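Filed under: Get Involved / Open Days

Come try the grippers at our July open day

Hi all! I'm Embla Moen, and I look after visitors at the Ekora workshop in Canton. We're opening our doors for an afternoon in July, and I'm looking for up to 16 people who'd like to do more than stand at the back and watch. You'll get to pick up a pair of hand-held grippers and have a go at the small jobs our crew does all day (harder than it looks, and a lot more fun too).

Who I'm hoping to hear from

Pretty much anybody over 18 who is okay working on the floor for a while. You don't need to know a thing about robots. Last time one of our best sessions came from a retired piano tuner, and the worst was mine. If kneeling or bending is a problem, tell me when you write and we'll set you up at a bench.

What you'll be doing

We start with a short tour led by Lorcan Horgan, then a demonstration from Muireann Sheehan, who has been at this longer than any of us. After that you pair up, so 2 people to a station — one works, one keeps an eye on the cables, then you swap. The jobs are everyday stuff: picking up a lid, moving a cup, putting small things away. Each gripper has two fingers and you hold one in each hand. Lids are my nemesis! They're thin and round, and you have to come at them just right.
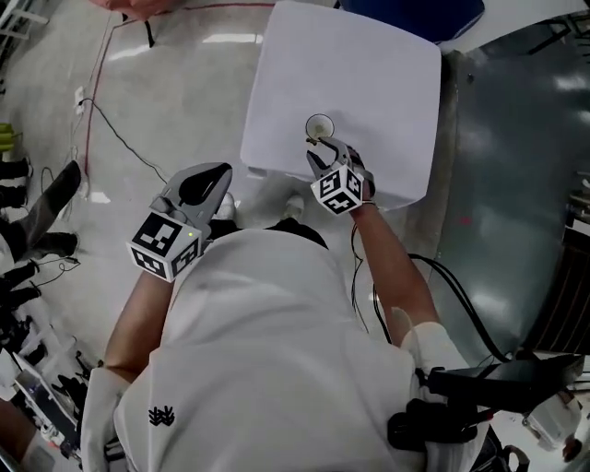 What to wear

Flat shoes, please, and sleeves you can push up. Leave long scarves and dangly necklaces in the car. We have gloves in most sizes, but if your hands are very small or very large, bring a thin pair of your own.

How to sign up

Send me a few lines by email at the workshop address with your name, a phone number, and whether you're coming alone or with a friend. No résumé needed. It's unpaid, but lunch is on us, and Gaétan Zacharias is cooking, so come hungry. I'll answer everybody, even if we fill up — there's a waiting list, and people do drop out.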